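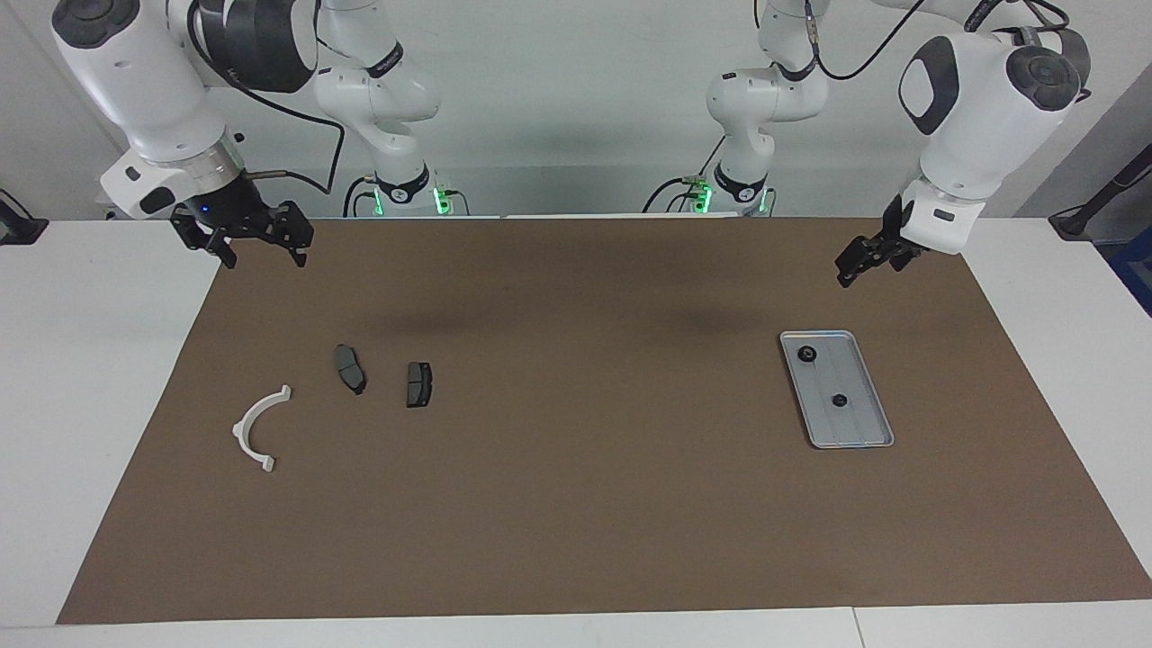 Page last modified: November, revision 6

4. The Build

4.1 Site and table

The cell was assembled in a shared workshop in Clindatberg, where bench space is allotted by seniority and we had none. Our table was granted on the understanding that it could be taken back at any time, a condition that shaped the hardware more than any requirement in Section 2. Two arms stand at the back edge of a white table, with a two-finger gripper on each. Everything they are asked to handle fits between them.

We had planned to bolt the bases through a steel plate. The plate arrived drilled to a pattern that matched neither the arms nor the drawing we had sent, and it now serves the workshop as a very good welding surface. The second plate cost 423 dollars and fit.

4.2 Parts

The task set, which we call Ravon after the street the workshop is on, is made up of things that were already in the building. Brake pads are well suited to the purpose: they are heavy for their size, their two faces are quite different, and people who repair cars in shared workshops leave them behind in quantity. The white C-shaped plastic part was chosen because it has no good place to grab. We regard this as a virtue in a test part and a defect in every other kind. Small dark round parts go in the metal tray, whose ridges stop them from rolling from one side to the other but do nothing about rolling lengthwise, as we learned on the first evening.

The covering on the table was a late addition. Against the bare white top our detector, Fourie, was inclined to find the table more interesting than the plastic part. Brown gave it enough contrast to form an opinion. Missed detections of the white part fell from 14 in a session to 6, an improvement we would like to credit to the algorithm. 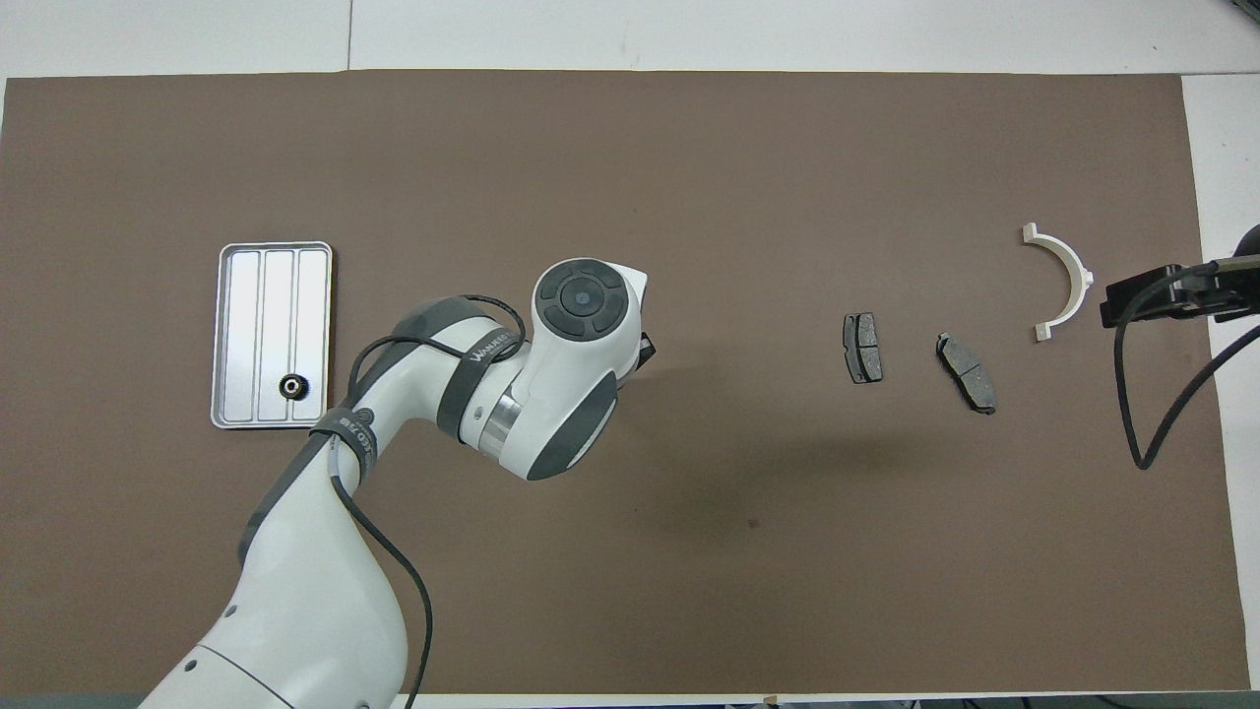
Figure 3. Ravon task set from the head view: metal tray at left, two brake pads and the white half-ring at right.

4.3 Layout and cabling

Parts are put down by hand before each trial with no template. An earlier protocol called for marked positions, and the arms became excellent at reaching for the marks. The pads are now set at whatever angle the person on duty finds natural, and the tray is turned when someone remembers to turn it. Figure 3 gives one such layout.

Cables run outside the arms. An internal route was considered for most of a weekend and then considered no further. The loops need enough slack for the wrist to turn and not so much that they sweep the parts off the table, and we found the right length by cutting three that were wrong.

4.4 Trials

We ran 136 trials, all of them after nine at night, when the workshop compressor is off and the table stops humming. Each trial asks the arms to pick one named part and place it in the tray. Control ran on Clirkutholm, our scheduler, which decides which arm moves first and is, on the whole, polite to a fault: in its original form each arm would yield to the other indefinitely. A fixed priority for the right arm cured this. Results by part type are given in Section 5, with the plastic part reported separately so that it does not drag down the others.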